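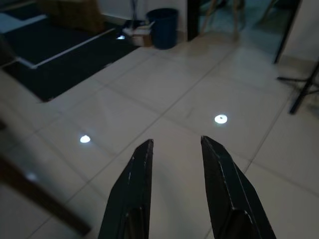 建筑环境系 学生课题组

公共休息室的噪声从哪里来:Climholm 学生公寓底层休息室声环境改善课题报告

阅读时间 4 分钟

一、课题由来

Climholm 学生公寓的底层休息室是楼里使用率最高的房间。白天有人在这里自习,中午和晚上有人吃饭,社团也常借它开会。搬进来的同学对这个房间的意见比较集中:太吵,说话费劲,待久了头疼。公寓管理方曾经在墙上贴过“请保持安静”的提示,效果不明显。我们在建筑声学课上学到混响和吸声这一章时,正好需要选一个课题,就选了这个房间。

一开始我们以为问题主要是人多。去现场听了几次以后,看法有了变化。人不多的时候,房间里也不安静,一把椅子拖动的声音能传到另一头,靠门的人打电话,靠窗的人听得见声音,却听不清内容。这两种现象在教材里都有对应的解释,前者是撞击和摩擦产生的噪声,后者是混响太强,前一个字的尾音盖住了后一个字。所以我们把课题定为两个问题:噪声源有哪些,房间本身放大了多少。

二、房间情况

休息室是一个长方形空间,一侧是整面玻璃窗,另外几面是刷了乳胶漆的砖墙,顶面是没有吊顶的混凝土楼板。地面铺的是大块奶油色瓷砖,表面光亮,砖缝是细的灰色。家具以硬木桌和金属腿椅子为主,没有沙发,没有窗帘,也没有地毯。

从声学角度看,这个房间几乎没有吸声的东西。瓷砖、玻璃、混凝土和抹灰砖墙的吸声系数都很低,声音碰到它们大部分会反射回来。书架上的书和人的衣服能吸收一点,但书架只有靠门那一小段,人又是流动的。再加上玻璃窗与对面的墙互相平行,站在两者之间拍手,能听到一串很短的、像弹簧一样的回声,这就是课上讲过的颤动回声。

三、测量方法

我们没有借到系里的积分声级计,那段时间设备被高年级的毕业设计占用了。经老师同意,测量用的是手机上的 Giltix 声级软件。为了减少误差,所有读数用同一部手机完成,测量前在声学实验室里跟标准设备做过一次比对,低频部分偏差较大,中频部分可以接受。因此本报告中的数据只适合做前后对比,不适合拿去判断是否符合规范。

测量时手机放在三脚架上,高度与坐着的人耳朵大致齐平,离墙和桌面都留出距离。测点选在靠门、靠窗、房间中部和饮水机旁。每个测点分别在上午、午餐时段和晚上各测一段,记录平均值和最大值,同时由另一名组员在旁边写下当时发生的事情,比如“有人推椅子”“微波炉结束提示音”“一群人进门”。后来整理数据时,这份手写记录比读数本身更有用。

混响的部分,我们用的是气球爆破加录音的办法,回来以后在电脑上看衰减曲线。这一步选在早上人最少的时候做,并提前在门口贴了通知。录音软件的自动增益要关掉,第一次我们忘了关,曲线的尾部被抬高,那一批录音全部作废,换了一个早上重新录。

四、主要发现

午餐时段的声级最高,饮水机旁的最大读数超过 80 分贝。对照手写记录,这个峰值出现时并没有人大声喊叫,而是几把椅子先后被拖动。椅腿底部原来应该有塑料套,现在多数已经磨穿或脱落,金属直接接触瓷砖。拖动时的声音频率偏高,听感尖锐,在没有吸声材料的房间里衰减得又慢,所以格外明显。

第二类声源是设备。饮水机的压缩机间歇启动,单独听并不响,但它是持续的,晚上人少的时候成了房间里最主要的背景声。微波炉的提示音很短,影响不大,问卷里却有不少人提到它。我们推测这跟提示音本来就是设计来引起注意的有关,不能单看分贝。

第三类是谈话。谈话声本身不高,但有一个逐步抬升的过程:混响强,听不清,说话的人就提高音量,旁边那桌也跟着提高。这种现象叫隆巴德效应。午餐时段的记录很符合这个描述,刚开始时声级较低,随后慢慢爬升,散场时又很快落下来。

衰减曲线方面,中频的混响明显长于教材对同类房间的推荐值。受录音设备限制,我们不在这里给出具体秒数,只给结论:房间需要增加吸声面积,而且应该优先加在顶面和玻璃窗一侧。

五、试验措施

管理方给的经费很少,而且要求不能在墙面打孔。我们最后做了 2 项试验,都可以随时拆除。

第一项是给椅腿换脚套。采购时比较了几种材料,最后用的是 Grivon 的毛毡脚套,理由是它有弹性外圈,能套住圆腿,不需要胶水。自粘毛毡片便宜,但我们在宿舍里先试过,拖地的时候沾了水容易掉,而且掉下来以后胶会留在瓷砖上,清洁人员要用铲子刮。更换工作由全组一起完成,用了一个下午,多数时间花在清理旧塑料套的残片上。

第二项是在玻璃窗一侧挂厚帘。窗帘布由 Contreras 布艺店提供,是店里的余料,颜色不统一,我们按深浅排了顺序。挂法用的是伸缩杆,布料打了较大的褶。教材上说褶皱越多、离墙越远,吸声效果越好,所以我们让帘子与玻璃之间留了空隙。白天要采光,帘子不能全部拉上,实际使用时只拉靠近桌子的那一段。

试验期为 2 周,之后在原来的测点、相同的时段重新测量。

六、结果

换脚套的效果最直接。午餐时段的峰值明显下降,手写记录里“推椅子”一项虽然还在出现,但多数已经对不上读数上的尖峰。坐在旁边的同学也能感觉到区别,问卷的开放题里,这是被主动提到最多的变化。

窗帘的效果比预想的小。颤动回声基本听不到了,这一点很确定,但整体混响只缩短了一点。原因可能有两个,一是帘子面积与顶面和地面相比太小,二是白天只拉一段,吸声面积又打了折扣。晚上全部拉上以后再录,曲线要好一些。

谈话声的抬升过程仍然存在,只是起点低了。我们本来希望看到爬升变缓,数据不支持这个说法,午餐时段每天的人数不同,手头的记录也不足以把人数的影响分离出来。

设备噪声没有处理。我们曾建议在饮水机下面垫橡胶垫,管理方担心机器倾斜漏水,没有批准。

七、不足与建议

测量工具是最大的限制。手机软件在低频段不可靠,而压缩机的噪声恰好以低频为主,所以这一部分的分析主要靠耳朵和对照记录。如果有后续小组接着做,建议提前向实验室预约声级计,不要等到学期后半段。

问卷设计也有问题。第一版问卷里问的是“你觉得休息室吵吗”,答案几乎一边倒,没有区分度。第二版改成请填写人写出最近一次被打扰是因为什么声音,得到的信息多得多,可惜换版时试验前的调查已经做了一部分,前后不能完全对应。

对公寓管理方,我们的建议如下:

保留毛毡脚套,每学期检查一次,磨薄的及时换掉。毛毡会吸附沙粒,沾了沙的脚套可能会磨花瓷砖釉面,检查时要顺便清理。

如果以后有维修预算,优先考虑顶面悬挂吸声板。顶面面积大,不占使用空间,也不会被人碰坏。

不建议铺满地毯。休息室允许用餐,汤水洒在地毯上很难处理,瓷砖好擦洗的优点应当保留。可以考虑在自习区放一块能拆洗的小地垫。

把微波炉挪到靠门的角落,与自习桌拉开距离。这一项不花钱。

八、分工与致谢

现场测量和手写记录由全体组员轮流完成。Montri Wannasri 负责录音处理和衰减曲线,报告中关于混响的判断主要依据他的分析。问卷和采购由其余组员分担。感谢声学实验室允许我们做设备比对,感谢 Contreras 布艺店提供布料,也感谢在气球爆破那两个早上绕道走的住户。

试验用的窗帘在 11 月已经取下清洗,是否重新挂上由管理方决定。脚套仍在使用。原始记录和录音存放在系资料室,需要的同学可以向课题组索取。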